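Sorting parcels in simulation first: Chrysoula Raptis on the Dovham study

Share this 182 | Comments (2)

Chrysoula Raptis trains robot arms to sort goods into bins, and she does most of it in simulation. "A policy has to fail many times before it is any use," she said.
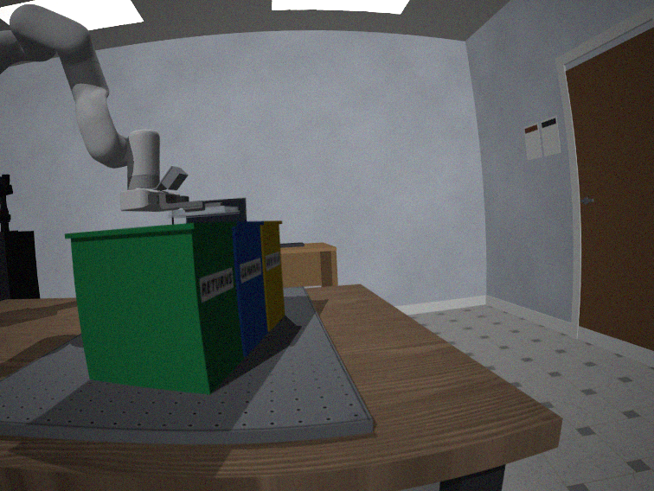 "So we let it fail where failure costs nothing." Her group ran 2,000 simulated episodes, then 200 on the physical arm at Dovham. Light levels and bin positions were changed between episodes – friction too, after May.

Raptis is cautious about the result. "Grasping transferred well. Release did not. Flat items stick to the finger longer than our contact model predicts." A revised model is being tested now.

We use cookies to improve your visit. Accept | Settings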